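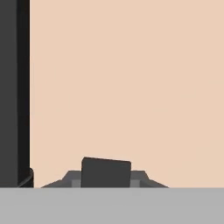

Re: [fokstead-allotments] Water butts and the hose rota

Posted to the list Saturday, 7:40 am
4 replies

On the hose rota, one of the Stiltance Road plot holders wrote:

> I have had plot 31 for two seasons and I still don't understand how
> the hose is meant to work. The sheet on the shed door says evenings
> for the lower rows but last week the upper rows had it on at six
> and there was no pressure at our end. Also is it true that the
> meter went up? And could we please have more rain barrels, the two
> by the gate are empty by June every year.
>
> Would it be cheaper to just collect our own?

I can answer most of this. I kept the water log last year and I still have the notebook.

The sheet on the shed door is the old one. Lower rows had evenings until the pipe was moved. Now it is lower rows in the morning, before 10, and upper rows from six in the evening. Whoever has a pen next time they pass, please cross out the old sheet. I will print a new one when I get to the library.

The pressure problem is separate. The supply comes in at the Bodow Lane corner and climbs the whole way, so the upper rows are always weak, and if two taps are open at the bottom there is next to nothing at the top. It works the other way too if somebody leaves the top valve half closed, and I found it like that twice in August. The valve is under the square metal lid behind the compost bays. The handle should be in line with the pipe. If it sits crosswise, it is shut.

The meter did go up. We used more than 326 cubic meters over the season, and the season before that was a wet one, so I would not read a lot into comparing the two. The dry spell in July did most of it. There was also a drip at the standpipe by the gate that went on for weeks. I put a new washer in it in September and it has been fine.

As for collecting our own, I have done it for three years on my plot, so I can tell you how that went.

My shed roof is small, a bit over the size of a double bed sheet. I put a plastic gutter on the low side, with a downspout into a 100 gallon tank that I bought used from a farm sale out at Veres. One good night of rain gives me a few inches in the bottom of the tank. A wet week in April fills it a fair way, and by the end of May it is full and running out the overflow. Then in a dry summer I empty it in under a month. So it helps, but it does not get you through July on its own. You will still want the hose.

Things I would do differently:

I set the tank straight on the ground the first year. You can't get a watering can under the tap that way. I had to drain it and lift it onto blocks, and a tank that size is no fun to move even with a little water left in the bottom. Put it up on blocks from the start, and make sure the blocks are level in both directions. Mine settled toward the path the first winter and I had to do it over.

I had no lid for the first few months and got mosquitoes. Window screen stretched over the top and held with a bungee cord fixed that. It also keeps the leaves out, though I still clean the gutter in fall and again in March.

I would not use the water on lettuce or anything else you eat raw. The shed roof is old felt and the pigeons sit on it. I keep it for the beans, the squash and the fruit bushes, and I use the hose for salad.

Drain it before the hard frosts. I left mine full one winter and the tap cracked. A new tap was cheap but getting the old one out took most of an afternoon.

On cost, the used tank was the largest part of it. Gutter, brackets and downspout came from the bin of odd lengths at the builders' yard in Fokstead. They sell off short pieces there, and for a shed you only need short pieces. If you buy everything new it will take a long time to pay back at what we are charged per plot. I did it mostly so I don't have to carry cans up from the standpipe.

More barrels by the gate would be fine with me, but there is no roof there to feed them. The two that are there get filled from the hose, so adding more would only move the same water around. If we want shared rain barrels they should go on the tool shed, which has a decent roof and no gutter at all on the north side. I would help put one up. We would need two people and a ladder, and a dry morning.

Last thing, mulch. I used half the water on the mulched bed that I did on the bare one next to it, same crop, same summer. There is still a pile of wood chip at the Bodow Lane corner and it is free to any plot holder. Bring your own barrow, the shared one has a flat.

Plot 12

Reply to list | Shared 3 times

Recent on this list
Compost bay two is full, please use three
Seed potatoes, group order
Gate code not working after dark
Found: one green glove, left hand
Re: Re: Bonfire days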